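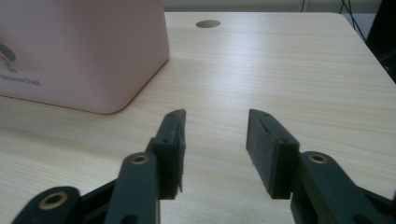 Radwa Helmy thinks the held-out split is too easy, and that we should drop Sunday's numbers until the Kanel and Celtico desks are scored separately. She wants the split made by table, with every demo from one table on the same side. Agreed, redoing it.

Sunday, afternoon

Set so far is 860 hand-held demos. Kept the policy config from the last run (batch size 4, chunk length as before) and changed only how the frames are sampled. Old way took them evenly across the demo, so most of what the net saw was approach with open jaws. New way weights the stretch around jaw closing.

Loss flattened at just over 2000 steps. Earlier than I expected. Might be the smaller train side after the new split, might be the sampling. Can't separate the two from one run.

Ran 5 seeds on the Metwally split. Spread between seeds is bigger than the gap between old and new sampling, so no claim yet.

To do:
rerun old sampling on the new split
log jaw width with the pose, same clock
ask Radwa if the Jarnetti demos used the old finger pads; if so, keep them out of train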